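Pevthorpe 学校体育部学期末会议纪要

时间：2025年5月26日，下午放学后
地点：体育馆二楼器材室（会议室被合唱团占用）
出席：各项目负责教师、两位家长代表、学生体育委员
缺席：游泳组，已请假；羽毛球组，未请假，会后在羽毛球场找到

一、上次纪要
通过。有人指出上次纪要把“平局”写成了“和气”，同意更正。

二、越野跑
本学期校际越野赛在 Broketham 举行，我校报名47人，完赛人数与报名人数之间的差额由负责教师作了说明。有13人在第二个岔路口跟着前面的人走，前面的人是出来遛狗的。全部人员已于当天返校。团体名次第三，共有四支队伍参赛。会议对此表示祝贺，并决定在校刊上只写“第三”。

家长代表询问明年能否在岔路口设人。答复：可以，前提是有人愿意站在那里。讨论就此转入下一项。

三、篮球
女子组对 Bumura 中学两战两胜，第二场加时。男子组同期两战一胜一负，负的那场据教练介绍“内容很好”。会议记录在案：内容很好。

学生委员反映，记分牌客队一侧的个位数只能显示偶数。负责教师表示知情，目前的做法是由记分员口头补上一分。上次客队教练对此有意见。决定八月前修好，修理费从器材款中支出。

四、队服
供应商 Bennani 已交货，共246件，颜色与样品接近。号码部分有三个7号，没有8号。是否退换，意见不一。排球组认为可以让三名7号不同时上场，篮球组认为这个办法显然是排球组想出来的。表决结果：退换。

另，旧队服请各班于期末前交回。收上来的衣服请先洗过，这一条去年也写了。

五、运动会海报与名牌
手绘海报仍由学生自愿承担，在家完成后交体育部。文字请写校名全称，去年有一张把 Pevthorpe 的字母漏了一个，挂了整个星期才有人发现，发现的是客队。
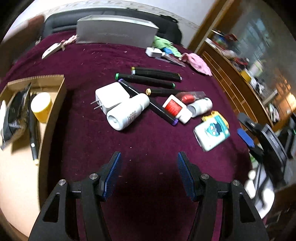

图：毯子上的几支黑色笔杆马克笔

海报尺寸不作统一规定，但须能从体育馆正门拿进来。跑道名牌改用白底黑字，荧光黄经过一年的试用，证明在阳光下只有站在名牌跟前的人看得见。

六、运动会日程
接力赛移至午饭前。反对意见：田径组认为午饭前学生没有力气。赞成意见：田径组去年认为午饭后学生跑不动。表决通过，移至午饭前。

教师拔河照旧。数学组要求重新测量绳子中点，同意，由数学组自行测量，其他组派人旁观。

七、奖项
年度进步奖、年度团队奖提名表已发，请于本周内交回。“最佳体育精神奖”目前收到的提名全部为提名人本人，须重新征集。奖杯尚缺一座，去年的获奖班级称已归还，体育部称未收到，双方各执一词，奖杯没有发言。请该班再找一次，储物柜顶上也看一看。

八、其他事项
1. 跳高垫的裂口用胶带补过，胶带也裂了。申请换新，列入下学年预算。
2. 器材室钥匙共有三把，其中两把锁在器材室里。本次会议结束时请务必取出。
3. 有教师建议今后会议控制在一小时以内。此项讨论用时二十分钟，未形成决议。

九、待办
篮球组：联系修理记分牌。
排球组：清点待退换队服，列出号码。
田径组：提交接力赛分组名单，字迹请可辨认。
羽毛球组：下次到会。

下次会议定于八月开学前，具体时间另行通知，地点视合唱团安排而定。

记录：体育部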